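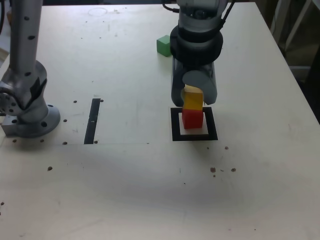
Greifer mit gelbem Klotz über dem roten Würfel, Arbeitstisch bei Dromunar

Teilnehmende gesucht für den Vorführtag bei Dromunar in Hondside

Für unseren Vorführtag am 21.07.2023 suchen wir Personen, die bei uns einen Roboterarm kennenlernen und an einer kleinen Befragung teilnehmen möchten. Es sind noch 40 Plätze frei. Sie brauchen keine technische Ausbildung und auch keine Erfahrung mit Robotern. Das Mindestalter ist 16 Jahre.

Dromunar ist eine Werkstatt für Automatisierung. Wir arbeiten seit April mit der Firma Allel zusammen an dem Projekt Nair. In diesem Projekt möchten wir verstehen, wie Menschen ohne Vorkenntnisse die Bewegungen eines Roboters beurteilen, und welche Erklärung sie sich dazu wünschen.

Ablauf des Besuches

Sie kommen in einer Gruppe von acht Personen. Zuerst bekommen Sie eine kurze Einführung in die Sicherheit, danach gehen wir gemeinsam an den Tisch. Die Aufgabe für den Roboter ist einfach gehalten: Es gibt farbige Würfel und ein schwarz umrandetes Quadrat auf der Tischplatte, und in dieses Feld soll ein Würfel gelegt werden.
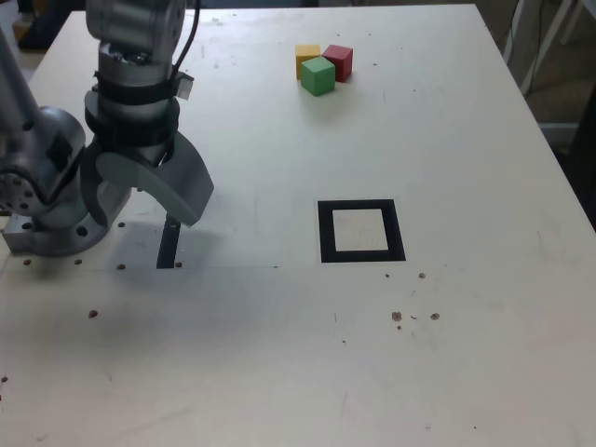 Während der Vorführung dürfen Sie jederzeit Fragen stellen, auch wenn der Arm sich bewegt. Wir bitten Sie nur, hinter der Markierung am Boden zu bleiben und die Hände nicht über den Tisch zu halten. Wer möchte, kann am Ende den Greifer selbst mit der Handsteuerung öffnen und schließen. Anschließend füllen Sie einen Fragebogen aus. Der ganze Besuch dauert etwa 97 Minuten, inbegriffen eine Pause mit Kaffee und Wasser.

Was wir anbieten

Eine Aufwandsentschädigung in Form eines Gutscheines, die Erstattung der Fahrkarte innerhalb von Hondside und auf Wunsch eine schriftliche Bestätigung der Teilnahme. Ihre Antworten werden ohne Namen ausgewertet.

Anmeldung

Bitte melden Sie sich über das Formular auf dieser Seite an und nennen Sie uns, ob Sie vormittags oder nachmittags kommen möchten. Bei Minderjährigen benötigen wir die Unterschrift eines Elternteils. Die Halle ist ohne Stufen erreichbar. Die Vorführung findet auf Deutsch statt, Fragen auf Englisch beantworten wir gerne ebenfalls.

Ansprechpartnerin ist Jennylyn Talavera, Projekt Nair. Eine Antwort erhalten Sie innerhalb von drei Werktagen.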